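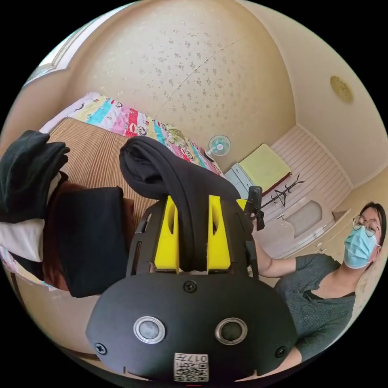 FALLTHORPE, Apr 8, 2023 – Hullside has put a new service routine in place for the Tranbridge hand-held gripper, and from today every unit that comes through the Fallthorpe workshop will be set up and checked to it. The routine covers the yellow fingers, the side supports, the screws in the housing plate and the label, and it moves most of the daily checking to the person holding the gripper.

The change applies first to the 38 units Hullside looks after for Solanki, which uses them in ordinary homes to record how clothes and other household cloth are picked up, folded and put down. The recordings are later used to train robot arms that carry the same fingers.

"These go into bedrooms and laundries, on top of beds and beside piles of clothes," said Thitima Rattanakul, service lead at Hullside. "They pick up lint, they get set down on quilts, and they get carried from house to house in a bag. Our old schedule was written for a unit bolted to a bench. It asked for the wrong things at the wrong times."

Under the old schedule a unit came back to Fallthorpe at a fixed date regardless of how much it had been used. Some came in with hardly a mark on them. Others had been closing on thick cloth all day for weeks and were well past the point where the fingers met evenly. The new routine goes by use. A unit is due when its log reaches 3,210 closes, or sooner if it fails the cloth test described below.

Set-up before it leaves the workshop

Each gripper is now set up with the fingers off. The technician cleans the side supports and their slots, fits the fingers loosely, closes them by hand and tightens them in the closed position. Previously the fingers were tightened open and adjusted afterward, which left a small twist in some units. The twist did not matter on a box or a cup. On a folded shirt it let one layer creep out of the grip while the other stayed put.

The black housing plate goes on last, with its three screws brought down a little at a time in turn. Hullside had found plates that were tight at the lower corners and proud at the top, and in each case the top screw had been put in last. Technicians have been asked to start with the top screw and come back to it at the end.

The small white label with the QR code is also checked at this stage. The number on it ties the gripper to its service record and to its recordings, so a worn label is replaced before the unit goes back in its bag. It is stuck the same way up on every unit, even though the person holding the gripper may see it upside down.

The cloth test

Hullside's bench test used to be done with a foam block and a strip of card. Both are gone. The test is now done with clothing, and dark clothing in particular.

A black garment is folded into a thick band, placed between the fingers and lifted. The technician looks at whether the band stays square in the grip, then lowers it, opens the fingers and does it again with a single layer. The lift is repeated nine times with the thick band and nine times with the single layer. A unit that drops either one goes back to the start of set-up.

"Black cloth is what our users complained about, so black cloth is what we test with," Rattanakul said. "You want to see a clean edge where the yellow meets the fabric. If there is fluff packed in the recess of the finger you will see that too, and a lot of the time that is the whole fault." 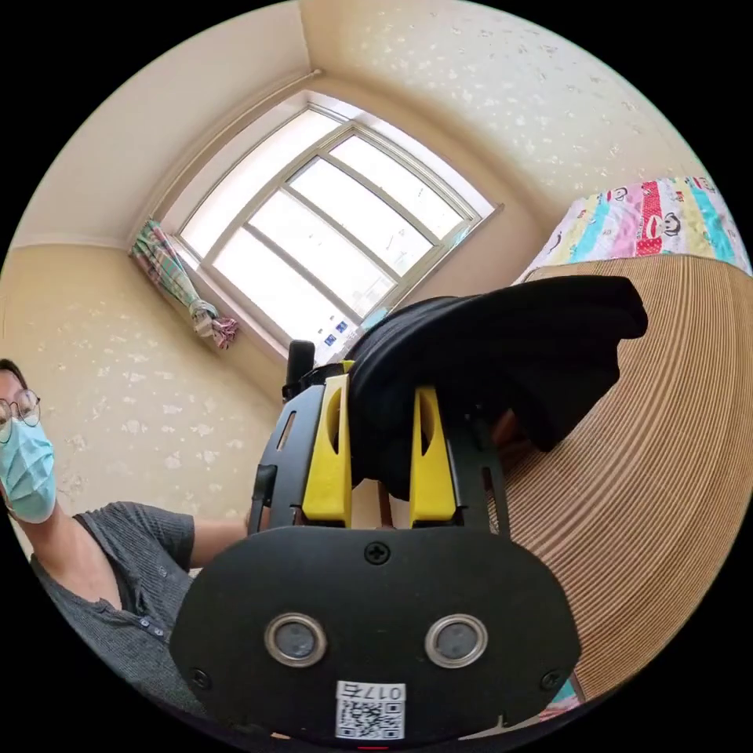 The same test can be done in the field, and Solanki's users have been asked to do it at the start of a session with whatever is first on the pile. It takes less time than changing a battery. A bed is a good place for it, as the cloth can be laid flat and the gripper brought in low, at the angle it will be used for the rest of the session.

Users are asked to write down a failed test even when a wipe of the fingers fixes it. In March the workshop went through the notes that had come back with returned units and found that the useful ones were nearly all of this kind. A line saying "slipped on thick jumper, wiped, fine" told the technician more than a form with every box ticked.

Light is part of the check as well. Many sessions are held in rooms with a big window at one end, and a user facing the window may have trouble judging whether dark fabric is caught squarely. The advice is to turn side-on, or walk to the other side of the bed, and look again before going ahead. The setting of the gripper should be left alone until that has been done.

Daily care by the user

Hullside has written the daily routine as a short sheet that fits in the lid of the carry bag. It reads as follows.

1. Wipe both fingers with the dry cloth supplied, including the inside of the recess. Do not use spray or wet wipes on the fingers.

2. Run a thumb along the slots in the side supports. Pull out any thread by hand. If it will not come, leave it and note it on the sheet.

3. Look at the three screws in the plate. If one is standing up, stop and ring the workshop. Do not tighten it with a kitchen knife or a coin.

4. Wipe the plate and the round metal rings on it with the soft cloth. Press lightly.

5. Check that the number on the label can be read and that the code scans.

6. Pick up one folded item, hold it off the bed, and set it down in the same place.

7. Open and close the fingers with nothing in them and listen. A scrape on closing means a finger has shifted.

8. Put the gripper back in the bag with the fingers closed and the plate facing the padded side.
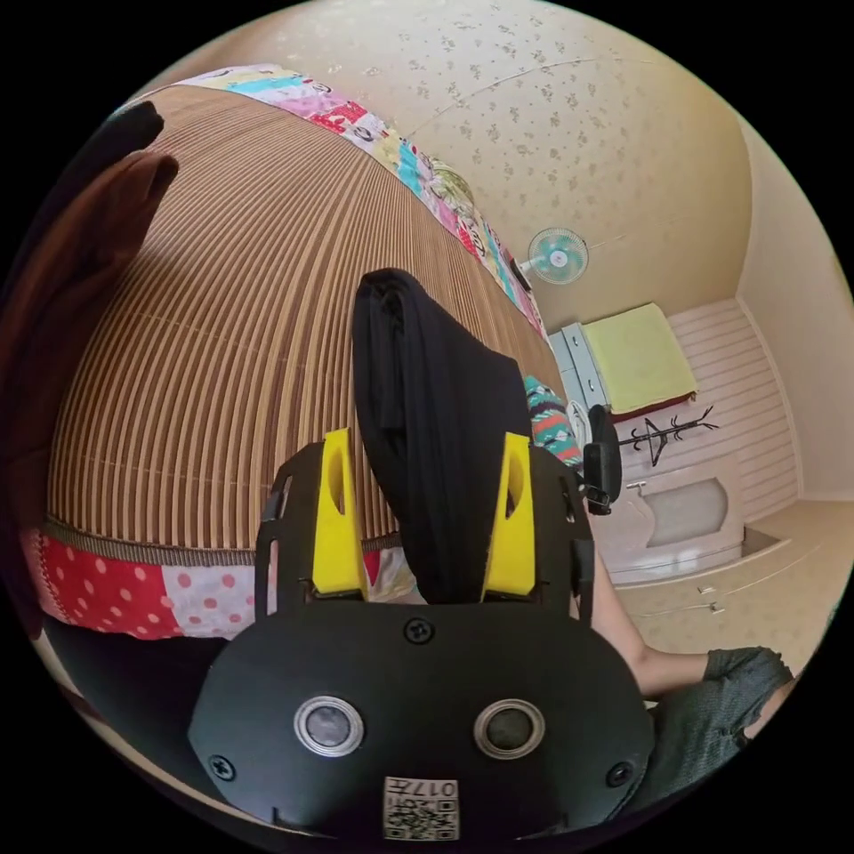 What the workshop does at service

When a unit reaches its limit it is booked in at Fallthorpe and stays for 2 working days. On the first the fingers come off and are compared with a new pair. Wear shows at the squared lower ends and along the gripping faces, and a finger that has lost its shape in either place is thrown out with its partner. Fingers are never replaced singly.

The supports are then checked for bends. A gripper that has been dropped off a bed will usually have landed on one side, and a bent support can look straight until the new fingers are fitted and will not meet. Hullside keeps spare supports on the shelf and does not try to straighten old ones.

The clip on the side mount is opened and shut, and replaced if it has gone slack. Early units had a stiffer clip that users tended to force. The current one can be fitted to any Tranbridge without changing the mount, and older units will get it at their next service.

On the second day the unit is put back together, goes through the cloth test, and is left closed overnight with a folded garment between the fingers. If the garment is still held in the morning the log is reset and the unit is sent out. The returning user gets a copy of the service record with the worn parts listed.

Spare fingers in the bag

From the next round of returns, each carry bag will hold one spare pair of fingers. Users will not be expected to fit them. They are there so that a visiting technician can change a pair at the house and save sending the whole unit back. Hullside technicians already call on Solanki users within driving distance of Fallthorpe, and the company expects most finger changes in that area to be done this way.

Users further out will go on sending units in by courier. Hullside asks that they be packed in their own bag inside a box, with the sheet from the lid included. Please do not wrap the fingers in tape. The adhesive comes off on the first piece of clothing they touch, and it takes solvent to clean.

"I would sooner have a gripper back early with a scribbled note than late with nothing," Rattanakul said. "If it feels different in the hand from how it felt last week, send it."

Existing service agreements are not affected by the new routine, and there is no extra charge for units sent in before they reach their limit. Printed copies of the daily sheet are being posted to all current users. Anyone who has not had one by the end of the month can ask the workshop for another.

About Hullside

Hullside sets up, services and repairs hand-held and arm-mounted grippers from its workshop in Fallthorpe. It supplies parts for the Tranbridge gripper and carries out training for users and technicians.

Media contact: Thitima Rattanakul, Service Lead, Hullside, Fallthorpe

Workshop bookings and spare parts: Hullside service desk, Fallthorpe. Please have the number from the unit's label ready when you call.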